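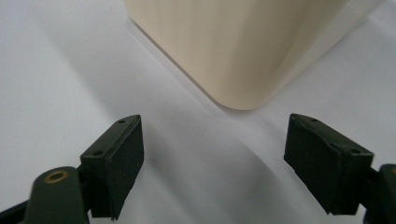

*2 min read*

# Bus stop walk-through, Rengifo Avenue

Saturday, March 14, 2026. I did both sides of the street on foot, starting at the Baltton end. Benedito Trindade came along with his mom's wheelchair so we could try the ramps for real, and boy, am I glad he did!

**Sidewalk and approach**

- [x] Path at least 5 feet wide. *Fine on the north side, and nice and smooth too.*
- [ ] No lifted slabs. *Two bad ones by the Prandon driveway. The front wheels stuck on both, and I'd call these the most urgent thing on the list.*
- [x] Branches trimmed above head height.
- [ ] Clear of trash bins. *It was pickup day, so I'll look again on a weekday before I complain.*

**Curb ramps and crossing**

- [ ] Ramp on every corner. *Southwest corner still has a full curb. We had to go back around 200 feet to a driveway and roll along in the street — not fun with traffic turning.*
- [x] Bumpy warning strips in place.
- [ ] Walk signal long enough. *Benedito made it with nothing to spare, and he's quick. I'd like the city to retime it.*
- [x] Push button reachable from a chair.

**The stop itself**

- [x] Bench solid, no loose bolts (I sat down hard on it, twice).
- [x] Route sign readable from the curb.
- [ ] Room for a chair under the roof. *Only if whoever's on the bench tucks their feet in.*
- [ ] Light working. *Couldn't tell in daylight. I'll swing by after supper some night this week.*
- [ ] Schedule current. *Still shows the old Aro shuttle times.*

**Follow-up**

Slabs and the missing ramp go to public works on Monday, with measurements. The signal is a separate form (of course it is). I'm planning to walk the whole thing again in May, and if you live nearby and use a cane, a walker or a stroller, please come with me — you'll catch things I walk right past.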